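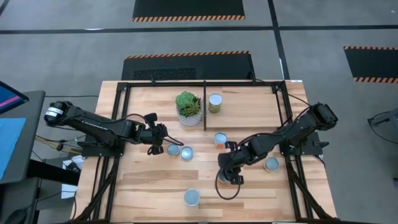

I am trying to settle on one orientation for storing cans and have not found a consistent rule. The usual advice is to stand everything upright, but a shallow shelf wastes a lot of height that way, and the labels cannot be read from above. With the lids up, the round metal tops look nearly alike. The one at the back with the silvery lid and the yellow-green label is easy to pick out because some of the label shows. My shelf at home is a shallow wooden unit with a divider down the middle, no front lip, mounted at waist height. Would you lay the cans on their sides, or keep them standing and mark the lids? I would also like to know whether a butcher-block surface needs any protection from can rims. Mine is the striped kind, tan and honey strips with darker brown ones mixed in, finished with oil only.

Andor Tóth
Benurdale Pantry and Storage board
Views: 1,836

Cluletti
Standing. Mark the lids with a paint pen and move on.

Gulyás
Depends on the contents and on whether the can has been opened.

Sealed cans can be stored either way. Side storage needs a stop at the front, and yours has none, so you would have to add a strip of wood. Measure the radius of your largest can and make the strip at least a third of that. Anything lower and a can will ride over it when the one behind it is pushed. Slope the shelf 2 or 3 degrees toward the front if you want the row to feed itself. More than that puts too much load on the strip.

Containers with a push-on or screw lid stay upright, full or partly used. The lid seal is not meant to carry the weight of the contents.

The divider is useful. Put the diameters that match on one side and the odd sizes on the other. Mixed diameters in one row will wedge. 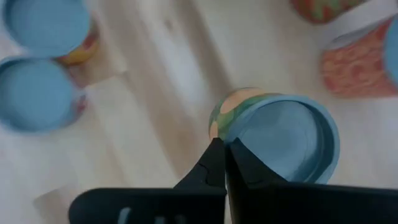 Page 2 of 3

Gulyás
Continuing from my last post — open containers are a separate case. One lying on its side, like the one with the pale blue rim and the green, olive and orange blotches, has its whole printed body available for identification, and you can see straight into the mouth. That is convenient for an empty you reuse for clips or string. It is no good for anything that pours.

For the butcher block: a steel rim in contact with damp oiled wood will leave a gray or black ring. The ring comes from iron reacting with tannin, and the darker strips often show it first if they are walnut. Wipe the rims dry before you set them down. Cork sheet or shelf liner cut to size is enough protection. Re-oil when water stops beading.

Trernska
I have a shelf 40 cm deep and gave up on side storage. Every time I took one out the rest rolled. Upright with the labels facing front works if you put the tall ones at the back. For rings on wood I use lemon juice and salt. Gets most of it out.

Gulyás
Lemon juice works on iron stains, but rinse it off and let the wood dry before oiling. Test it on the underside — it can lighten the surrounding wood.

Andor Tóth
Thanks. I will keep the sealed ones upright for now, cut a front strip for one half of the shelf, and try the matched diameters there. Liner ordered for the other half.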